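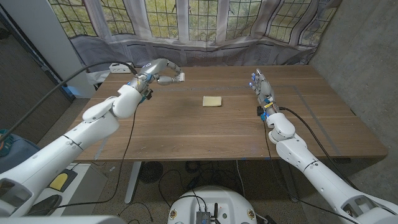 Two-arm test station with articulated hands, taped work area and a sponge as the test object.

How to Plan and Budget for a Two-Arm Robot Station

Issued 06/03/2025 by the Quansah Equipment Planning Office

This guide applies to any department requesting a two-arm station for manipulation work. Complete the steps in order. Requests that arrive without a task statement will be returned.

Step 1. Write the task statement
State what the station will handle, on what surface, and how often. Keep the first task small. "Pick up a sponge and place it inside a marked area" is an acceptable statement. "General household tasks" is not, as no supplier can quote against it.

Step 2. Choose the hands before the arms
Hands with separate fingers cost more to buy and to maintain than two-jaw grippers. Request them only if the task statement calls for pinching, turning or in-hand adjustment. Confirm that the wrist mount, power supply and data connection match the arm. Where they do not, the adapter must appear as its own line in the request.

Step 3. Survey the room
Measure the table, the free floor on all sides and the reach of both arms. Record the following:
Distance from the table to windows, walls and radiators
Location of power outlets and the load already on each circuit
Direction of daylight at the hours when the station will run
Floor covering and any slope

Daylight affects camera-based work. If the table must stand next to a window, include shades in the request.

Step 4. Allow for cables
Cables running to the wrists need enough slack for the full range of motion and must not catch on the table. Departments regularly leave out cable guides, floor covers and spare leads. Enter $400 for these items unless a supplier quote shows a different amount. Cables that cross a walkway must be covered before the station is switched on.

Step 5. List the small items
Enter $200 for tape, labels, test objects and replacement fingertips for the first year. Tape is sufficient for marking a work area during trials. Permanent marking should wait until the layout has been approved.

Step 6. Obtain quotes
Three written quotes are required. Prunero and Tundau are approved for complete stations, and Wonar is approved for hands and wrist parts only. Each quote must show delivery, installation, training and the yearly service fee separately. Ask for the repair time for a single hand, and whether a loaner is supplied.

Step 7. Submit the request
Attach the task statement, room survey, quotes and a five-year cost table. Requests received by the end of December are considered for the following budget year.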